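**Fuse task: one arm holding, one arm pulling, or both?**

**ewitkowska** · Jan 19, 2022

Edmund Witkowska here, Cindale team. We have until February to get the fuse task working for the student showcase. The goal is to pull a single blade fuse out of the holder using both arms. We drive by hand first, then train on those runs. We have 75 good runs saved and want 100 before we train again.

Start position as of this week:

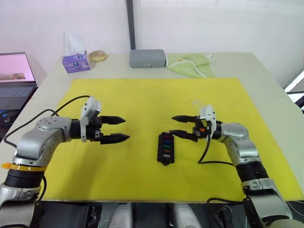

*Holder on the yellow mat between the grippers.*

My question is about what the second arm should do. Right now I want the right arm to hold the holder and the left to pull.

**ballia_bot**

Hold it. We tried pulling with one arm at Ballia and the whole block slid every time. Tape would fix that but the rules say no tape.

**desmet_k**

I don't agree. Two arms that close together is asking for a crash. At De Smet we push the holder up against a stop and pull with one arm. Slower, but we never bent a finger.

**ewitkowska**

There is no stop on our table and I would have to ask before adding one. Clearance is tight, I'll give you that.
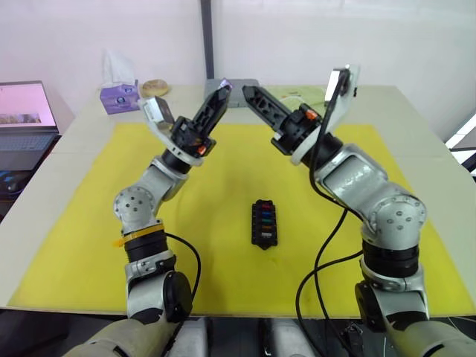 *Gripper tips close together over the mat, fuse box below.*

**desmet_k**

Yes, that is what I mean. With the tips that close, a small error in either arm and they touch. What speed limit are you running?

**ewitkowska**

The Fateck default. I can lower it for the last part of the move.

**ballia_bot**

Lower it. Also check where the right gripper takes hold. If it grabs near the middle, it blocks the fuses you want. We had ours take the end of the block.

**ewitkowska**

We go for the end too. I also let the holder sit at an angle.

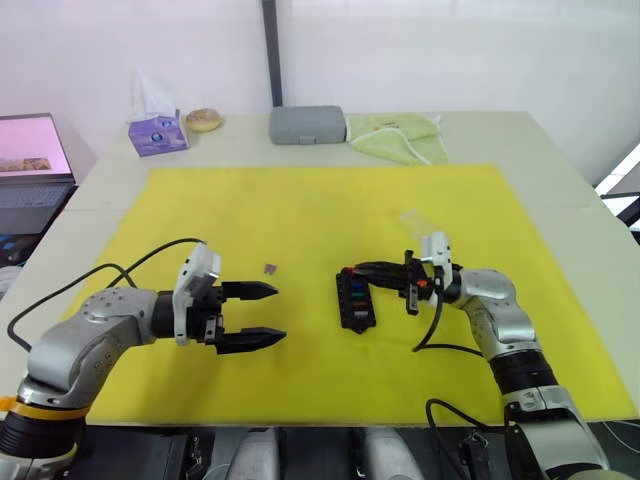 The angle gives the left arm more room to come in from the side. I would still like to hear from anyone who keeps the holder straight, because the angle makes it harder to line up the fingers with a fuse.

**desmet_k**

Straight for us, always. If you let the angle change from run to run you will need a lot more than 100.

**ballia_bot**

Or you get a model that copes with different angles. I would leave it in.

**ewitkowska**

I'll do 25 more with the angle and lower the speed at the end. Will post the numbers after training.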